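Can a Machine Do My Chores Yet? Kitchen and Workbench Tips from a Hopeful Skeptic

Filed under: Kitchen, Workshop, Gadgets 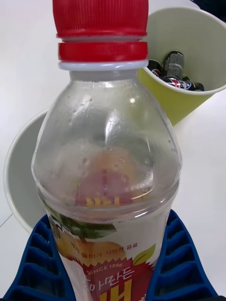
Blue ribbed fingers with a good hold low down on a pear drink bottle. The red cap is another matter.

I get a version of the same letter every few weeks, and in October I got two in one morning. Is it time to stop buying jar openers and start saving up for something with arms? I love this question! I've been reading up on household machines for years, I've stood in a friend's shop and watched one sort bolts, and I own more single-purpose kitchen gadgets than I'm willing to list here. So let me go chore by chore, with what I'd hand over, what I wouldn't, and how I do the job by hand in the meantime.

Picking up and holding a bottle

This one I'd call pretty much solved. Soft, ridged fingers are very good at getting hold of a round plastic bottle, and gripping low down leaves the neck free for whatever comes next. My own hands could take a lesson. I used to grab soda bottles right around the middle, squeeze like mad while I fought the cap, and then wear the first inch of the drink.

So, by hand: hold the bottle low, where the plastic tends to be stiffer, and stand it on the counter while you twist. Wipe it first if it's been sweating in the heat. A dry dish towel folded in four does more for your grip than any rubber gizmo I've bought (and I bought the Drosum one, which now lives under a wobbly table leg).

Getting the cap off

Now it gets hard. Twisting off a new cap is really two jobs, a good hard crack to break the little bridges on the tamper ring and then a gentle spin so you don't slosh. People switch from one to the other without thinking. A machine has to feel that moment and ease off, and it needs something to hold the bottle still while the other hand turns. I've seen it done well and I've seen a bottle go across a bench like a bowling pin.

If caps are hard on your hands, try a wide rubber band around the ridges. A nutcracker works too, used lightly, on the small caps. Pull the leftover ring off with a pair of side cutters if your recycler wants it gone. Mine doesn't care.

Sorting the junk cup

Everybody has one. Ours holds batteries of every size and nobody knows which are dead. A machine can pick a loose battery off a clear table without much fuss, but batteries in a deep cup are a different story, with the sides in the way and everything leaning on everything else. I'd still do this one myself.

My method is to tip the whole lot onto a tray with a lip, so nothing rolls off, and go through them with a cheap tester. Good ones go in an egg carton standing up. Dead ones go in a jar with tape over the terminals until I'm next near the drop-off. Please don't keep them loose with coins or screws! And if there's a button cell in there, put it somewhere a small child can't get to right now, before you finish reading.

Dishes

My neighbor Malathi Pinto has run a boarding house kitchen for years, and she has firm views on this. She says she'd let a robot stack plates tomorrow and wouldn't let it near her cast iron if it came with a letter of recommendation. I'm with her. Plates and bowls come in stacks of the same shape. A sink full of supper is forks hiding under foam, a glass inside a pot, a lid stuck to another lid.

If you want to make the job easier for a machine some day (or for a teenager today), sort before you wash. Bowls with bowls, silverware in a tall container with some warm soapy water, glasses off to one side. I started doing this just to be tidy and the whole business goes faster. Two nested bowls stuck tight? Cold water in the top one, warm water under the bottom one, wait a minute, and ease them apart. Not boiling, or you'll crack something.

Laundry

Folding is where my hopes go to die. A towel, yes, slowly. A fitted sheet, no, and I can't do that either, so I won't hold it against anybody. What works for me is putting the folded set inside its own pillowcase so the sheet only has to be a sort of lump.

The workshop side

Things look better out here. Neelam Singhal has a small repair shop, and she has a machine on one bench that takes brass fittings out of a bin and sets them in trays of 400. She's very fond of it. It does the same fitting all day, from the same bin, under the same lamp, and she gets her afternoons back. When she tried it on a mixed bin from the Ramasamy job, she ended up sorting that one by hand over lunch.

There's a good tip in that even if you never own a machine. Keep one kind of thing in one container, always in the same spot, with a decent light over it. I went through my own bench last winter and bought a box of 1000 zip bags, which was far too many, but every screw size has a bag now and I can find a wood screw in the time it used to take me to find my glasses.

Floors

Robot vacuums are fine. I've had an older Numano for six years and it still gets under the bed. Cut the hair off the brush every couple of weeks with a seam ripper, run it along the groove, and the whole mess lifts off in one piece. Pick up the cords first. Pick up the socks too, ask me how I know.

So do I save up or not?

For a shop with one dull job that never changes, I'd at least go and look. For a house, I'd wait. The holding part is here, and lovely to watch, but a kitchen wants you to hold, then twist, then pour, then catch the thing that's rolling toward the edge, all in the space of one glass of pear juice. I'll keep my folded dish towel handy.

Next time I'm doing stuck drawers, including the Jandex kind with the plastic runners, so send me your worst ones. If you've found a good way to get old label glue off a plastic bottle without making it cloudy, I want to hear that as well. Cooking oil and baking soda is still my best answer, left on for five minutes and rubbed off with the soft side of a sponge.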